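Attestation de comparabilité : l'employeur peut-il la refuser ?
Publié en février par Getachew Ambaye

Bonjour à tous. Je suis technicien de laboratoire, diplômé à l'étranger, avec 9 ans de pratique. J'ai obtenu mon attestation après 87 jours d'attente. Le cabinet de recrutement Cevier me répond maintenant qu'elle « n'a pas de valeur » et me propose un poste de préparateur de commandes. Est-ce qu'ils ont le droit ?

– – –
marelle_38, 14 h 10
Oui, malheureusement. L'attestation donne un avis sur le niveau, elle n'oblige pas l'employeur. Pour une profession réglementée, c'est encore une autre procédure.

– – –
Bistell, 14 h 52
Je ne suis pas d'accord avec « malheureusement ». Un employeur doit pouvoir juger lui-même. Prends le poste, entre dans la maison, et demande une mutation après six mois.

– – –
marelle_38, 15 h 05
Ce conseil, on me l'a donné aussi. Je suis restée quatre ans à l'accueil et mon CV est devenu celui d'une hôtesse.

– – –
Getachew Ambaye, 18 h 30
Merci pour vos réponses. C'est justement ma crainte. J'ai déjà payé 300 euros de traductions assermentées et je ne voudrais pas que cela reste dans un tiroir. J'ai regardé aussi la validation des acquis, mais le dossier me semble très lourd à rédiger dans une langue que j'ai apprise à l'âge adulte.

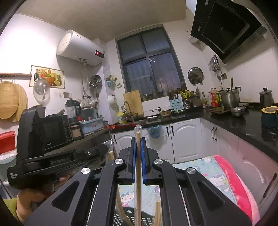
Pour l'instant j'hésite entre deux choses : accepter un mi-temps et préparer le dossier le matin, ou bien refuser et chercher directement auprès des laboratoires. Quelqu'un a-t-il déjà essayé sans passer par un cabinet ?

– – –
Woritport, 21 h 17
Moi, oui. Candidatures spontanées, trois entretiens, un contrat. Mets l'attestation en annexe et décris d'abord les appareils que tu sais utiliser.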